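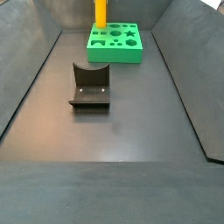
One reply on the Ekport board told me that two days in Filtitz is too much, and that I should sleep in Mohmand and visit Filtitz only by day bus. Is this good advice? We are two adults and we arrive in March, by train, in the late afternoon. We like walking and old streets, and we do not need nightlife. My budget for the rooms is 400 euros in total.

Posted November 25, 2024 by slowtrain_k

2 answers

I disagree with that advice. The day bus leaves Filtitz before dinner, and the evening is the best part, when the lamps are on along the river. Take two nights in Filtitz, near the lower bridge. I paid 75 euros per night for a double room with breakfast, but it was in low season. On the second day walk up to Imham. The path is well marked, the top is at 823 meters, and in March there can still be snow in the shadow, so please bring proper shoes. The inn in Imham accepts only cash.

Mohmand is cheaper and has a better supermarket. Thats all I know

3 comments

The path to Imham was closed after the storm last year, is it open again?

Yes, we walked it in October. One part goes now through the forest and it is a little longer.

For the train, buy the ticket at the counter. The machine did not take my card.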